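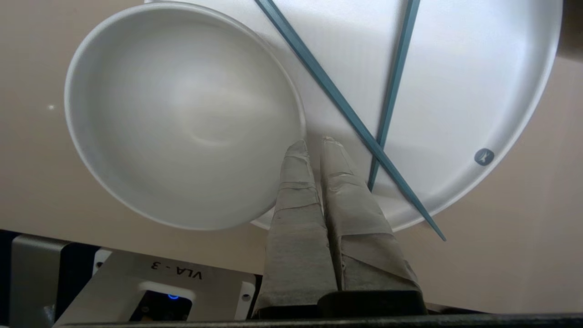

## Wednesday, transcribing the Kinik letters

Got through 30 pages before lunch, which is my best run yet! Box 2 is mostly supply lists (flour, lamp oil, so much rope) from the winter the garrison was cut off at Kinik. Réjean thinks the clerk changed partway through, and I'm with him – the sevens get a crossbar all of a sudden.

Letter 279 mentions the road to Clisel being open again. Ronaldo had it closed until spring, so one of us has to fix the timeline (probably me).

Still can't read the name at the bottom. Trying the side lamp tomorrow.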